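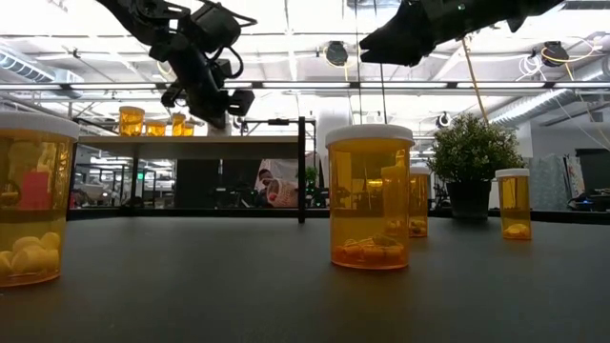

Kusum Tomar asks whether the Ploris jaws are worth the swap if all you ever pick up is round and rigid. Short answer: for closed bottles standing upright, barely. For anything on the shelf, yes. Longer answer in the posts below.

---

**2/** Setup for anyone new. Two arms, one table, one raised shelf at the back left. Amber pill bottles in several sizes, white lids. Simard fingers against Ploris fingers, same motor behind both, same controller, same speed limits. Only the fingers change.

---

**3/** Total so far is 2,532 grasps, of which 1,565 used the Ploris set. The split is uneven: Ashok Shakya ran the Simard set first and we stopped it early in February when one finger pad started to peel. I report rates per set and don't pool them.

---

**4/** What we score:

- bottle lifted and held through the full transfer
- bottle set down upright
- lid still seated at the end

All three or it's a fail. A bottle that tips and gets picked up on the second try is a fail too. I know some groups count it.

---

**5/** Body grasps first. Both sets close on the cylinder and hold. The flat Simard pads touch along one line on each side, so the bottle can rotate about the vertical. For a plain pick and place you won't care. If the label has to face a reader you will.

---

**6/** Lid grasps are where they separate. Where the cap overhangs the body, the narrow tips can come in under the rim and lift. The wider fingers hit the body before they are under anything, then you are relying on friction against the cap edge.

---

**7/** Ribbed caps are friendlier to both. Smooth ones slip, and they slip late, during the acceleration phase. Cutting acceleration fixed most of it. Cutting grip force to protect the thin-walled bottles brought it straight back.

---

**8/** Santosh Shakya suggested approaching from the side for every size. Tried it. Fine on the open table. On the shelf the neighbors are too close together and the outer finger pushes one before the inner finger makes contact.

---

**9/** Clearance is the real constraint up there. With the Ploris set we can work with gaps down to 12 mm between bottles. The Simard fingers need more because of the bracket that carries the pad – the pad itself is thin, the bracket isn't. You could machine a new bracket. We haven't.

---

**10/** Cameras. Amber plastic is a bad target for our depth unit. It reads part of the wall, part of the contents and part of whatever is behind, and the point cloud comes back with a hole where the body should be. Lids come back clean. We now fit the pose from the lid and take the body height from a table of known sizes.

---

**11/** The overhead strip lights make this worse. Specular spots on the bottle wall move as the wrist camera moves, and the tracker likes to lock onto them. A polarizer helped on the fixed camera. On the wrist it cost too much light and we had to lengthen the exposure, so it came off again.

---

**12/** Controller question from Ankit Malhotra: same loop rate for both sets? Yes. Force commands go out at 60 Hz on the Lurkent board for both. It's slow for force control. With rigid plastic the contact spike is over before the next command, so the closing speed matters more than the gain.

---

**13/** A practical note on closing speed. Drop it for the last few millimeters only. We had it low for the entire stroke for weeks and all it bought us was a longer cycle.

---

**14/** Things I would not conclude from this:

- anything about soft packs or blister cards, untested
- anything about opening lids, we only lift
- wear. The peeling pad was one pad

---

**15/** Elspeth Guthrie has the finger drawings from the Umumthorpe shop and will share the tip geometry once the tolerances are filled in. The mounting pattern is the standard one on our wrist, four screws and a dowel. Check your dowel length before ordering, ours bottomed out.

---

**16/** Next run repeats the shelf picks with the order of bottle sizes shuffled. At the moment the small ones always come last, when the tips have already picked up dust, and I can't separate size from dirt. Tips get wiped between blocks from now on – isopropyl, lint-free cloth, let it dry.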